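How to compare two grippers on the same bin

At Trulby we had to choose between a two-finger gripper from Penley and a suction model from Mamani. Both looked good on paper, so we made a simple test that any small team can repeat. You need one arm, one bin and a handful of household things.

1. Clamp the bin to the table. If it moves even a little, your results say more about the bin than about the gripper.

2. Choose objects that are difficult in different ways. Take something soft, something hard and curved, and something with bristles. A bowl is a very good test, and so is a plush toy.

3. Fix the hoses and cables before the first run. Move the wrist by hand through its full range and look for places where they pull.
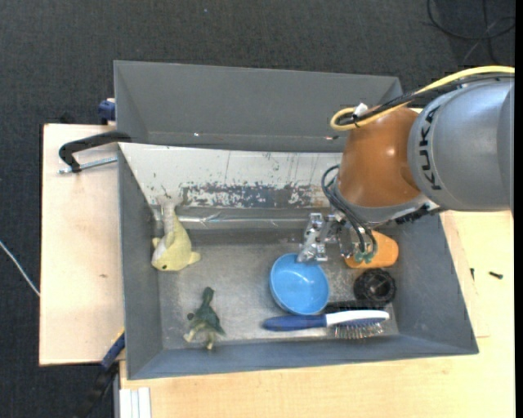
4. Set the same speed for both grippers. We used 15 percent of maximum for the first runs – slow, but you can see what goes wrong.

5. Make 900 picks with each gripper and mix the objects again after every round. Write down the object, the result and the kind of failure. "Dropped" and "never held" are two different things, so please keep them separate.

6. Change the gripper and calibrate again. Amparo Londoño forgot this once and we lost a whole afternoon of data.

When you compare, look at each object alone before you look at the total. Our totals were almost the same, but the brush was a problem for suction and the bowl was a problem for the fingers.

Waqas Lashari keeps our log sheet, and you can ask him for a copy.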